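Section 4: Getting your shelves into Ondow

Okay, so by now you have Ondow installed and you've made a catalog (I called mine Brusta, you can call yours whatever you like). Time to put some actual stuff in it! I did my whole collection over a couple of evenings in March and made plenty of mistakes, so these steps are in the order I wish I'd used.

1. Open the catalog and tap New Shelf. Give it a short name. Mine are things like "hall top" and "den left" and I've never regretted keeping them short.

2. Pick a shelf type. Choose Mixed if you keep books and board games together like I do. You can change this later, but you'll lose any custom columns you added, so take a second here.

3. Tap Add Item and type the title. Ondow starts guessing after 3 letters. If the right one pops up, tap it and the rest of the fields fill in by themselves.

4. If nothing pops up, tap Enter by Hand. You only need a title and a shelf. Everything else can wait until you're bored some rainy afternoon.

5. Tap Save and Next (not plain Save, or you get bounced back to the catalog every single time. Ask me how I know).

Note: The free plan stops at 167 items per shelf. When you hit the limit the Add button goes gray and there's no message, so I sat there poking at it for ages. Make a second shelf and keep going.

Caution: Don't rename a shelf while it's syncing! Wait for the little circle to stop. I ended up with two copies of the same shelf and had to merge them by hand.

Bringing in an old list

If you're coming from Jukton or Vi, you can skip most of the typing. Export your list as a plain CSV, then go to Settings, Import, and choose the file. Mine had 2,880 rows and it went through fine once I'd split it up by shelf. 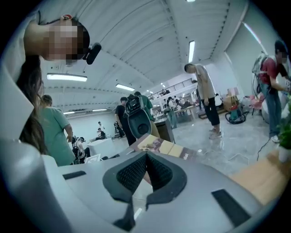 Vi puts the author's last name first and Ondow doesn't, so check the Swap Names box before you hit Import. Jukton lists come in the right way around, but the dates end up in the notes field. I just left them there.

6. When the import finishes, open the Review tab. Anything marked with a yellow dot has a missing field or a possible twin somewhere else in the catalog.

7. Work through the dots, then tap Clear Review. Your shelf is ready for tags, and those are in Section 5.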